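Wrist camera and overhead camera disagree on object pose by a few millimetres, only near the tray

Asked by Othmane Mansour
Tags: calibration, perception, hand-eye, two-arm
Viewed 196 times

I have a two-arm cell with one fixed camera looking at the whole table and a small camera on each wrist. Object poses come from the fixed camera first. When a gripper is close, the planner switches to the wrist estimate and replans the last part of the approach. The switching is done by a node we wrote in-house (called Skendau in the logs below, sorry about the name).

Over most of the table the two estimates agree within 2 mm, and I am content with that. For the small blocks in the shallow tray on the right they differ by 4 mm or more, nearly always in the same direction: the wrist estimate is further towards the tray's long edge. The gap between the two blocks is narrow, so an error of that size puts a finger on top of the neighbouring block.

What I have tried so far:

Redid hand-eye calibration on both arms. Residuals are fine and did not change much.
Checked the intrinsics of the wrist camera against a printed board.
Turned off the handover so that only the fixed camera is used. The grasps are then worse but at least consistent.
Lowered the exposure on the wrist camera. The offset got smaller, but detection dropped out more often.

Fixed camera view and wrist view:

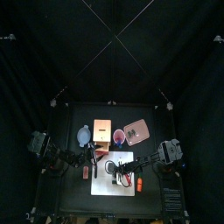
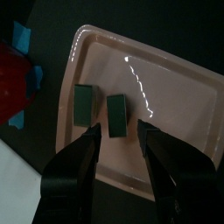 The pose estimator fits a box model to a segmented mask plus depth. The same weights run on both cameras. The handover happens when the wrist camera is within a set distance of the target and its confidence is above the threshold. There is no blending, it just takes the new pose.

Log from one attempt, trimmed:

skendau: source=fixed target=block_r conf=0.91
skendau: source=wrist target=block_r conf=0.88
skendau: pose jump exceeds warn limit, accepting
planner: replan ok

Is this a calibration problem that only shows up in that part of the table, or should I be looking at the estimator? I would like to avoid calibrating a third time if it is not going to tell me anything.

Answer 1 (accepted), by Milan Wouters

I would leave the calibration alone for now. A hand-eye error moves with the wrist. If you approach the same block with the gripper turned by 180 degrees, a hand-eye error will mostly flip sign in the base frame. If the offset stays put relative to the tray, it comes from the estimator or the depth. That test takes ten minutes and needs no new hardware. You will have to relax the joint limits on the last axis or approach from a different arm posture.

My guess is the mask. Your blocks have a dark top and a lighter side, and the tray floor is pale as well. From an oblique wrist view the estimator has to decide whether the light strip is block or tray. If the mask takes in only the top face, the fitted box is pulled away from the missing side by up to half its visible width. The fixed camera sees the strip at another angle, or too small to matter, and so makes a different error. That would explain why you only see it there.

There is also glare on the tray floor. If your depth is stereo, a highlight sits at a different place for each lens and will give you a false surface. Lower exposure making the offset smaller fits with that. So there may be two causes adding up.

Things to do, in this order:

1. Do the flip test.
2. Save the wrist masks for several approaches and overlay them on the raw image. Look only at whether the side face is in or out.
3. Drop depth pixels that are saturated, plus a margin of 3 pixels round them, before the fit.
4. Fit the tray floor as a plane first and constrain the block to sit on it. This removes three degrees of freedom from the fit.

Separately, "pose jump exceeds warn limit, accepting" should not be possible in a system that closes fingers in a narrow gap. Make it reject the jump and request another frame, or back the arm off. Our own node in the Priltham code averages over several wrist frames before it is allowed to replace the fixed pose. It costs a short pause per grasp.

Comment by Othmane Mansour

Flip test done on Thursday. The offset stays with the tray, so hand-eye is off the list. The masks include the side face in fewer than half of the frames. I have added the plane constraint and the saturation filter and the difference is now inside 2 mm for the left block. The right block is better but not as good. The jump check now rejects.

Comment by Milan Wouters

Check what the mask does with the finger that is nearest the right block. If it overlaps in the image, the fitted box may be trimmed on that side. Render the finger geometry into the camera view from joint states and mask it out.

Answer 2

Had the same on an Idgate cell, it was the camera mount screws. Tighten them and recalibrate.

Comment by Othmane Mansour

Screws were checked before the second calibration. Thanks anyway.

Answer 3, by Martens

Not an answer to the offset, but check your timestamps. If the wrist image is paired with the joint state at arrival time and not at capture time, you get an error proportional to speed. It will look like a constant offset if every approach to the tray comes in along the same path. Stop the arm completely, wait, take one estimate and compare it with the moving one. If they match you can forget about this.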